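Warm-Up Habits at Amateur Boxing Clubs
Student project report, February 23, 2018
The project asked whether a fixed warm-up helps novice boxers to keep their guard up in the last round of sparring.

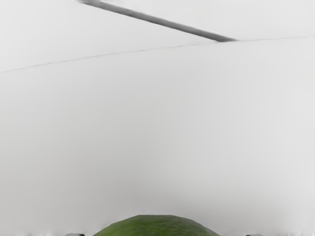

Suha Atallah replied to the first draft that tiredness in the shoulders was only part of the matter, and that footwork should be recorded as well. The method was changed accordingly.

Method
The study followed 16 novices at the Donach and Khoury clubs over five weeks. Each session ended with three rounds of light sparring. The Donach group used a set warm-up of skipping, shoulder circles and shadow boxing lasting 300 seconds. The Khoury group warmed up as they pleased. Coaches marked guard and footwork on a simple sheet after every round.

Results
Guard marks fell in both groups by the third round, though less sharply at Donach. Footwork marks showed no clear difference. Two sheets from Khoury were incomplete and were left out.

Limits
The coaches knew which group they were marking – a weakness that could not be avoided in the time allowed. The Donach boxers also trained in a larger ring. A further trial at the Burko club has been proposed, with both groups using the same ring.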